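Retamal burglary plea deal

fledesma
Sentencing was this morning at the county courthouse. He pleaded down from burglary to criminal trespass and got 90 days, with 30 suspended. Two years of probation after that.

harriet_v
Sixty days for walking into someone's house at night. My sister lives on that street and still sleeps with the hall light on.
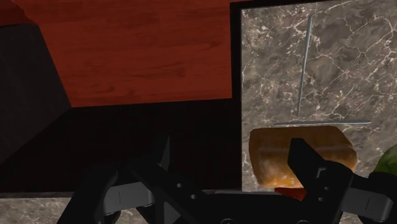 Reply from D. Athumani
The state had a weak case on intent. Nothing was taken and he has no record. I would have expected less time than he got.

fledesma
He's 26, so he isn't a kid. The judge brought that up.

harriet_v
No record means he hasn't been caught before. Did they order him to stay away from the family?

oquiroga
Yes, there's a no-contact order – it runs as long as the probation does. I was in the back row for the hearing.
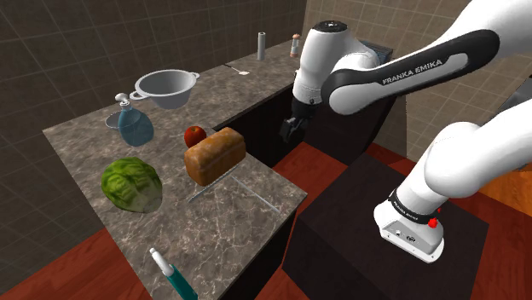

It took maybe ten minutes in all. The homeowner's statement was read by the prosecutor, and she asked for the full 90.

D. Athumani
Then she should have been given a chance to speak before the deal was signed. I'll agree with Harriet on that much.

harriet_v
I'm still writing to the DA's office.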